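Ditora, packing and kitting, Humstead site
Two positions: cell operator (former packers and other beginners welcome)

Ditora packs small metal fittings for furniture makers and shop builders. Until last June all kits at Humstead were packed by hand by people standing at long benches. Now a part of this work is done by robot arms, and we are looking for 2 people who want to work beside them.

We wish to be clear about what has changed, as many who apply have asked. The packers who were here before are still employed. Their day is different. They lift less and walk less, but they look at screens more and must decide more often by themselves if something is good enough to go out. Some of them like it and some miss the old bench, where you could talk with your neighbour the whole shift.

Your tasks will be to lay out the parts and the open boxes, start the program, watch the first kits of each order and correct the arms when the grip is not right. You will also write down every stop in the log, with the cause if you know it. A typical order is 800 kits, and the largest we had this year was 1593. Corner brackets are the most usual part, and also the one which gives new operators the most trouble, for they can lie on any side.

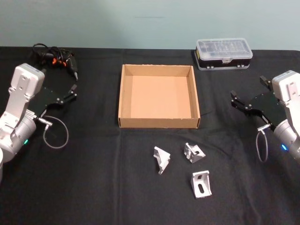

Facundo Mansilla would add that the first month is tiring in a way he did not expect, more in the head than in the back, and that he would have liked somebody to tell him it is allowed to press stop whenever he is in doubt. We have written this now in the training plan.

You do not need experience with robots or programming. We teach you on the Rivine software during paid hours. We ask for patience, good eyesight (glasses are fine), and enough English to read a work order and write a short note to the next shift. Experience from a warehouse or a kitchen is valued. Colour vision will be checked, as the status lights have different colours.

The position is 62 hours per two weeks, mornings or afternoons. The morning shift begins at 6:30. Pay is the same grade as for senior packers.

To apply, send a resumé and a few lines about your last job to the Humstead office, attention Ezzat cell. A cover letter is not needed. You may visit the floor before you decide, please ask for a time when you write.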